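Forsberg Produce Storage Guide: Frequently Asked Questions
Last revised Mon 16 April

These answers cover short-term holding of whole, uncut vegetables at room temperature and under refrigeration. They are written for small grocery stores, farm shops and buying clubs supplied from the Urnville depot. Cut, peeled or bagged produce is covered by a separate sheet.

What causes vegetables to lose quality after harvest?

Three processes account for most of the loss: respiration, water loss and decay. Respiration is the use of stored sugars to keep the tissue alive. It speeds up as temperature rises. Water loss depends on the humidity and movement of the air and on the skin of the vegetable. Decay is caused by bacteria and molds, which usually enter through bruises, cuts and stem scars.

A vegetable with thin skin and a large surface loses water quickly. A cured tuber loses it slowly. This difference decides most of the handling rules that follow.

Which vegetables can stand at room temperature?

Sweet potatoes, potatoes, dry onions, garlic and hard-shelled winter squash can stand at room temperature for longer than a normal sales period. Tomatoes should also be kept out of the cooler until they are fully ripe. Cucumbers, peppers and green beans can be displayed at room temperature during the day but should not be left there over a weekend.

Leafy greens, broccoli and sweet corn should be treated as refrigerated items. If they must be displayed without cooling, put out small amounts and refill often.

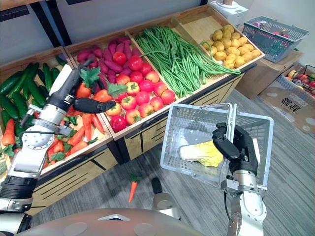 Divided stand with cucumbers and carrots, sweet potatoes and tomatoes, green beans, and potatoes.

Is it a problem to place different vegetables side by side?

For a display that is cleared each night, usually no. For storage, yes. The main concern is ethylene, a gas released by ripening fruit. Ripe tomatoes give off a moderate amount. Apples, pears and ripe bananas give off more. Cucumbers turn yellow when exposed to it, carrots can become bitter, and leafy items drop or yellow their outer leaves.

Open air dilutes ethylene quickly, so an open stand is much less of a risk than a closed room. In a walk-in cooler, keep fruit at the opposite end from greens and ventilate the room daily.

What temperature should the cooler be set to?

If you have only one cooler, set it for the items that make up most of your volume. Cabbage, carrots, green onions, lettuce and radishes keep best close to freezing. We use 34°F as the set point for this group. The thermostat display is the temperature at the sensor, and corners of the room may differ from it. Place a separate thermometer in the product, not on the wall.

Cucumbers, peppers, green beans, tomatoes and sweet potatoes are chilling-sensitive and should not be held at this set point. See the next question.

What is chilling injury?

Chilling injury is damage caused by low temperatures above the freezing point. It occurs in crops of tropical or subtropical origin. Signs include pitting, water-soaked patches, surface browning and failure to ripen. In sweet potatoes the center may stay hard after cooking. The signs often appear only after the product is returned to room temperature, and for this reason the loss is frequently blamed on the display when it began in the cooler.

The damage depends on both temperature and time. A short period in a cold truck may cause no visible effect. Repeated exposure adds up.

How should humidity be managed?

Most leafy and root vegetables keep best in air that is nearly saturated. A reading of 100 percent is not the goal, as water then condenses on the product and on the ceiling, and free water promotes decay. Dry onions and garlic need the opposite treatment and should be moved out of any humid room.

Perforated liners are the cheapest way to raise humidity around the product without wetting the rest of the room. The Tastodari liner we supply is cut for the standard depot crate. Fold it loosely over the top. Do not seal it.

How long can produce stay in a basket or tote before it is put away?

Our rule is 2 hours for refrigerated items, counted from the time they leave the cooler. This includes orders packed ahead for pickup. Baskets with openings in the walls allow air to pass through but also speed up drying, so they are suitable for picking an order and poorly suited to holding it.

Put the heaviest items at the bottom and load heads of cabbage with the cut end to the side. Baskets should be washed with detergent, rinsed and left to drain upside down.

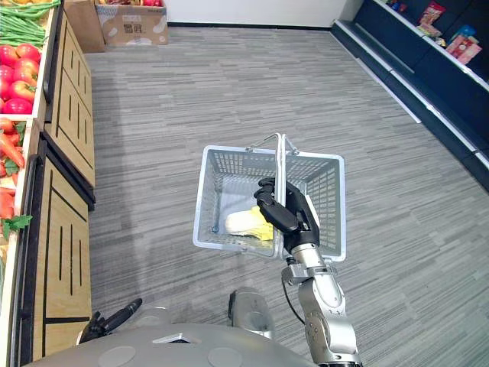

Napa cabbage in a light gray basket with perforated walls.

How is napa cabbage different from round cabbage?

Napa cabbage has thinner leaves and a looser head. It bruises more easily and loses water faster, but it tolerates low temperatures well. Store heads upright if the crate is deep enough. Leave the wrapper leaves on during storage and trim them before display.

Small dark specks on the white ribs are a common physiological disorder, often called pepper spot. They are not mold, and the cabbage is safe to eat. Report them on the delivery form if more than a few heads are affected.

Can heads be sold halved?

Yes, but a halved head is a cut product. Under the depot terms it must be wrapped, labeled with the cutting date and kept refrigerated until sale. Use a clean knife and board that have not been used for unwashed roots. The cut face browns first along the core.

What about green onions?

Green onions respire quickly and wilt within hours in dry air. Keep the bunches together, leave the roots on and do not stack other items on the green tops. Their odor transfers to mild vegetables in a closed cooler - corn and mushrooms are the usual complaints. On a display they can sit beside cabbage without difficulty for a day.
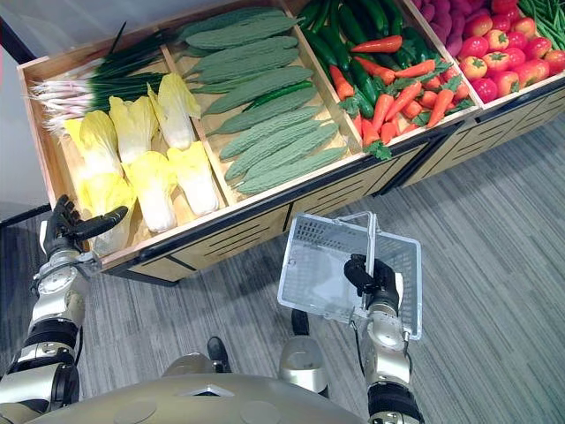 Napa cabbage halves with green onions behind.

Should the display be misted?

Misting helps leafy greens, green onions, radishes and bunched carrots. It harms potatoes, sweet potatoes, tomatoes, dry onions and green beans, which decay sooner when the surface stays wet. If a misting line runs the full length of a stand, close the nozzles above the dry items. Use drinking water only and clean the nozzles on the schedule given by the manufacturer.

How deep should the product be piled?

Depth should be limited by the weakest item in the compartment. Tomatoes should not be piled deeply at any stage of ripeness. Potatoes can be piled deeper but should be covered overnight to keep out light, which turns them green. Rotate from the back: pull old stock forward before adding new stock.

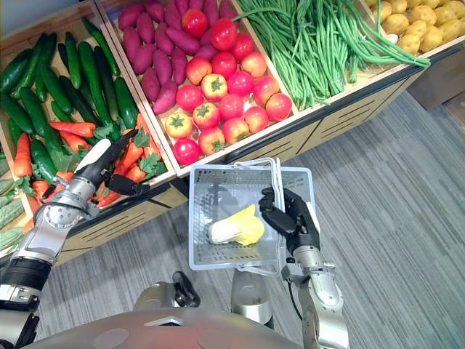 Carrots are delivered either topped or bunched, and the two forms should be handled as separate products. The leaves continue to draw water from the root after harvest, so bunched carrots soften sooner. Remove the tops from any bunches that will be kept overnight. Where carrots with leafy tops share a bin with cucumbers, as they do in the bin shown, the greens need moisture and the cucumbers need protection from scratches, so sort the bin at closing and send each to its own crate. Cucumbers go to the warmest part of the cooler or to a cool back room.

Why does the depot reject some returned crates?

Crates are rejected if they are cracked, if they hold standing water or if they smell of onions or fuel. Crates from other suppliers are not credited. Stack empty crates off the ground and keep them under cover.

Where do I report a quality problem?

Use form 146, which is packed with each delivery from Urnville. Shops on the Brotside route can hand it to the driver. Record the lot code, the product temperature on arrival and the time of the reading. Claims without a temperature are reviewed but may not be credited. Keep the affected product in the cooler until you receive a reply.

Are deliveries different in January?

The schedule is the same, but the cold-weather rules apply. Chilling-sensitive items travel under insulated covers and must be brought indoors at once. Do not leave them on the dock with the cabbage, even when the cooler is full. Any crate that shows ice on the product should be left unopened and noted on the delivery form.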